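Octavio Saavedra has packed a lunch every workday for 46 years, and he'd like it known that he has bought one in that time. "Egg salad, Medina station, February," he says. "I still think about it. Not fondly."

He started with paper sacks, moved on to a bread bag during what he calls the lean period, and now swears by a zippered cloth bag with a shiny lining. His rules are few. The banana goes in last and stands up. Soup is for people with desks.

"My daughter wanted me to get one with compartments," he says. "I have compartments — left and right."

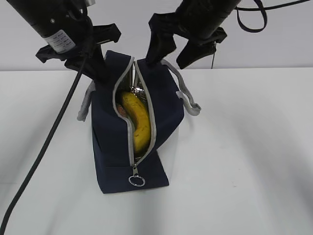
Banana on top: the navy lunch bag, half unzipped.

Does he ever get tired of it? He gives the question more thought than it deserves.

"I had a pear once," he says. "It was a whole thing."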